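The Long Way to Clean Hair

My grandmother washed her hair on Monday and at no other time. She washed it in the kitchen, with rainwater she had collected in a zinc tub, and when she was finished she sat by the stove with a towel over her shoulders and would not be spoken to until it had dried. I thought of her often this winter, when I went to spend a few days in Drillby with a group of women who have, between them, a great deal of hair and a great many opinions on how to look after it.

They meet in the back room of the Kiss salon, on the street that runs down to the old Lamham mill. The salon belongs to Etelka Hegyi, who took it over from an aunt and has kept the aunt's green chairs, the aunt's appointment book and, she told me, most of the aunt's customers. On weekday evenings she turns the sign around, puts the kettle on and lets people talk. There is usually a poppy seed cake. There is always an argument.

The argument on my first night was over brushing. Piroska Balogh, whose braid reaches past her belt, was raised on the rule of a hundred strokes before bed, and she kept to it until she was well into her fifties. "My mother counted out loud from the next room," she said. "If I skipped, she knew." Anikó Nyitrai, who cut hair in Guleck for most of her working life, let her finish and then said, very kindly, that she had spent those years trimming the broken ends off women who brushed like that.

The rule is an old one, and it made better sense when people washed as seldom as my grandmother did. Brushing moved the oil down from the scalp, where there was too much of it, to the ends, where there was hardly any, and it took out the coal dust and the lint along the way. A person who shampoos every other morning has much less to move. Anikó's advice is to start at the ends, hold the hair above the knot so the scalp doesn't feel the pull, and work upward a few inches at a time. She stops when the tangles are gone, and she doesn't care what number that comes to.
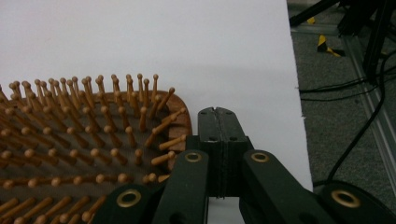

Round-tipped wooden pins on a paddle brush.

What to brush with is another evening's talk altogether. Etelka likes wood for long, thick hair and boar bristle for fine hair, and she keeps a wide comb for anything wet. Erzsébet Vörös, who has tight curls and very little patience with the rest of them on this subject, uses her fingers and a palmful of conditioner, and won't let a brush near her head once her hair is dry. She did try, as a girl. She described the result with both hands, and her hands ended up quite far apart.

Where they all agree is on cleaning the brush, and I came home a little ashamed of mine. Pull the hair out after every few uses, Etelka says, with the tail of a comb. Plastic can go in a basin of warm water with a drop of shampoo. Wood shouldn't soak, so she wipes it with a damp cloth, goes between the pins with an old toothbrush and leaves it face down on a towel overnight - never on the radiator, which can crack the handle.

On my last evening Ferenc Kerekes came by to collect his wife's coat and stayed for two slices of cake. He is quite bald and seemed to enjoy the conversation more than anyone. His mother, he said, used to put the hair from her brush out on the hedge every spring for the birds, and he and his brothers would go looking for the nests it ended up in. Piroska said that hers had burned it in the stove, so that it couldn't fall into the wrong hands, and that set everybody off again.

I left them to it a little after nine. It was snowing by then, and Etelka made me borrow a hat, which I still have and must mail back to her.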